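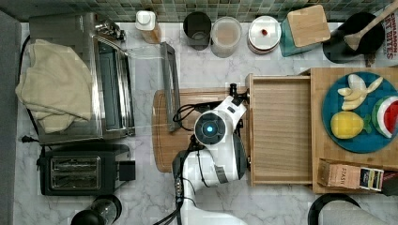 Progress report to Penry
Kitchen manipulation cell, Plallside site
Reporting period ending April

Summary

The cell was in service for most of the period. We lost working time to one fault in the wrist cabling and to a recalibration that took longer than planned. Both are closed. The arm completed 2,105 logged runs against a target of 3,000 for the period. The shortfall comes from the downtime and from a slower running speed we adopted while the cable fault was being traced. We do not expect to need more money to make up the difference, but we do expect to need part of the next period.

Setup of the cell

The arm works at a kitchen counter with household items left on it. The drawer cabinet stands to one side of the arm and the toaster oven to the other, with its front turned toward the arm. With the oven door lowered and the drawer open, the two come close to each other over the cutting board, and the gripper has to work in what is left. This is the tightest part of the cell and accounts for most of our setup effort.

At the start of the period the cabinet was not fixed down. Repeated pulls on the drawer moved it a little each day, and by the end of a week the stored drawer positions no longer matched. We now check the cabinet against a reference mark at the start of every shift. The check is done with the drawer closed, then again with it fully open. If either reading is off, the cabinet is set back to the mark and the drawer positions are taught again before any runs are logged.

The jars, cups and canister along the tiled wall stay where they are between sessions. We had planned to clear them away but left them in after the first two weeks, as agreed on our call with Penry.

Cable fault

The arm began stopping partway through drawer approaches, always with a communication error from the gripper. Restarting the controller cleared the error for a while. We replaced the gripper connector first, which made no difference. Skenon supplied a test lead, and with that in place the stops went away, so the fault was in the original cable and not in the gripper.

The damaged section was close to the wrist, where the cable had been bent too sharply when the joint turned toward the drawer. The replacement is routed with a longer loop at the wrist, and the remaining cables run down beside the lower arm as a bundle. The loop has to be loose enough to follow the wrist through its full turn -- but if it is too long it can reach the open drawer and catch on the front panel. We set the length by moving the arm by hand through the ten positions that gave the most trouble, then running them at low speed.

One spare gripper cable is now kept on site. The original order did not include one, and waiting for delivery cost us more time than the repair itself.

Calibration

After the cable was replaced we repeated the full calibration. The first attempt was rejected: the gripper was landing low at the drawer front and touching the edge of the cutting board. The mount bolts at the base had been tightened unevenly. We loosened them, tightened them again in the order given by Zetenance, and repeated the procedure. The second result was accepted.

Since then, 97 percent of drawer approaches have finished without an operator stepping in. The remaining stops are mostly at the far end of the drawer's travel, where the elbow is close to its limit. We have tried a different elbow position and it helps, although it brings the arm nearer to the oven door.

Routine care

The weekly routine now covers the base bolts, the wrist loop, the cable bundle, the gripper pads and the emergency stop. Pads are wiped at the end of each day and replaced when the surface starts to shine. We used 2 sets in the period, which is within the allowance. Joint covers are inspected but not opened on site.

Open items

The cabinet still needs a permanent fixing. The countertop cannot be drilled, so we are pricing a clamp that holds from the back edge.

The collision zone for the oven door is set for the fully lowered position only. A half-open door is not covered, and for now the operator confirms the door position before each block of runs.

Normal speed will be restored in steps once the new cable has a full month of use behind it. Penry will get the run log and the cable inspection notes with the next report.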